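FOR IMMEDIATE RELEASE

Stoltirell brings its fern-and-flower paper to the tabletop

ERNGATE, September – I've been putting patterned paper on other people's walls for most of my working life, and for nearly all of that time customers have asked me whether they could put it on a table too. I used to say no. This fall I'm finally saying yes, and I'm very happy about it! Stoltirell, my small paper and print shop in Erngate, is launching Hodotcombe, a botanical pattern made for tables, shelves, drawer bottoms and (if you still want it there) walls.

Hodotcombe started as a drawing of the ferns that grow along the drainage ditch behind our shop. I drew them in pencil, and when I scanned the pages I liked the gray so much that I never colored them in. A first version was gray from corner to corner and it looked like a rainy afternoon. So I went back and dropped in peach-orange flowers, big and small, scattered the way they'd fall if you shook them out of a bag. That was the version everyone in the shop kept picking up, so that's the one we printed.

I wanted a pattern that could live next to something busy. A lot of people around here have older houses with older wallpaper, and they're fond of it, or they're renting and stuck with it, and plain white furniture can look a bit lost in those rooms. Before we settled on the final print I tried it in a room papered in Mets, our long-running beige with the brown damask and stripe. I was braced for a fight. The brown is warm, the gray is cool, and the peach sits somewhere between them and keeps the peace. I've had both up together for a while now and I still like walking in there.

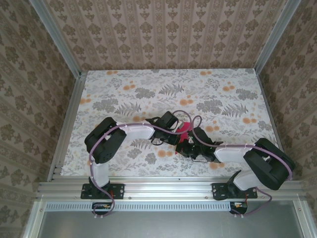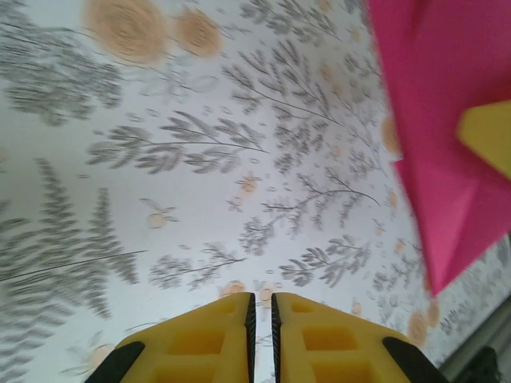
Gray fronds with touches of peach-orange: the Hodotcombe print in both pictures, with the beige and brown damask behind the table in the first.

The paper comes in 2 widths. The narrow one suits shelves, dresser tops and the insides of cabinets. The wide one was planned for desks and worktables, and it'll cover a good-sized top in one piece if you measure twice and have a friend hold the far end. The back is adhesive, with a peel-off liner. You can lift it and reposition it for the first few minutes, and after that it gets stubborn, so please don't start five minutes before dinner.

I'd like to be straight about what it's for. This is a surface for working, sorting, drawing, wrapping presents and eating toast. Crumbs brush off and a damp cloth takes care of most spills. Hot pans need a trivet. If you cut on it with a knife you will cut it, and I've done this myself on the first sample table, right through a fern. A patch cut from an offcut covered it up, and I have to look for the spot now. Leafy patterns are forgiving that way – the eye wanders off along a stem and forgets what it was checking.

The first run is 299 rolls, which is a big number for a shop our size. I set it after we handed out sample squares at our open house in spring. Over 200 people took one home, and plenty came back with a photo of it taped to a desk or a bathroom door. One lined a whole silverware drawer with samples laid edge to edge, and it looked so good that I've added a drawer-liner cut to the price list.

A few practical things for stores and for anyone writing this up. Hodotcombe goes on sale in October at the Stoltirell shop in Erngate and through the stores that already carry Mets. Sample squares are free while they last, and there's a small charge for full-width sample strips, which comes off your first order. The pattern code on the order form is 765. Please write it down along with the width, as we have another fern in the catalog and I don't want you opening the wrong box. Rolls from the same run match for color, so if you have a large table or several shelves to do, order it all at once.

We'll be laying some in the shop during launch week so you can see how it goes down around a corner, and you're welcome to bring a tray or a small shelf and try it yourself. I'll have scissors, a ruler and a smoothing cloth out. The coffee's free and not very good.

About Stoltirell
Stoltirell is an independent paper and print shop in Erngate. We draw and sell patterned papers for walls, furniture and drawers, including the Mets and Hodotcombe lines. Press inquiries, sample requests and pictures in larger sizes: please ask at the shop counter or use the contact form on our site.

Related items
Mets damask: back in stock in beige and brown
How to measure a table for covering
Drawer liners: new cuts for fall
Erngate open house: thank you for coming
Store list and order form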